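Home | Animals | Earth | How Things Work | Quizzes

Why does cardboard hold so much weight?

Reading time: 2 minutes

A sheet of paper bends if you hold it by one edge. Cardboard is made of paper too, but a box of it can carry a pile of books. The difference is in the shape.

Cut a piece of box card with scissors and look at the cut side. There are two flat sheets with a wavy sheet between them. The flat sheets are called liners. The wavy one is called the fluting, and each wave is a small arch.

An arch is good at carrying a load. When you press on the top, the push travels down both sides and spreads out. One paper arch is weak, but a box has hundreds of them in rows, and they share the work. 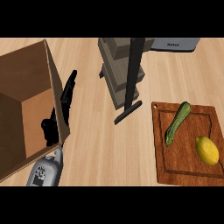
The liners have a job as well. Without them the waves would flatten and slide apart. Glue made from starch - the same stuff found in potatoes and maize - holds each wave tip in place.

Direction matters. In most boxes the waves run up and down the walls, so each one acts like a short column. Turn the box on its side and the columns lie flat, which makes the wall easier to crush.

At the mill in Pletside, the paper arrives on rolls. Steam softens the middle sheet, and two rollers with teeth press it into waves. The mill sends out nearly 400 bundles of flat card in a shift. Bellora, a firm that packs jam, folds them into boxes.

Water is the main enemy. Paper is made of tiny plant fibres, and damp lets them slip past each other. A wet box sags even when the load has not changed.

Try it yourself. Lay a sheet of paper across two cups and put a coin in the middle. Then fold the sheet into narrow pleats, like a fan, and lay it back across the cups with the pleats running from cup to cup. Add coins one at a time until it gives way.

3542 shares | 2 comments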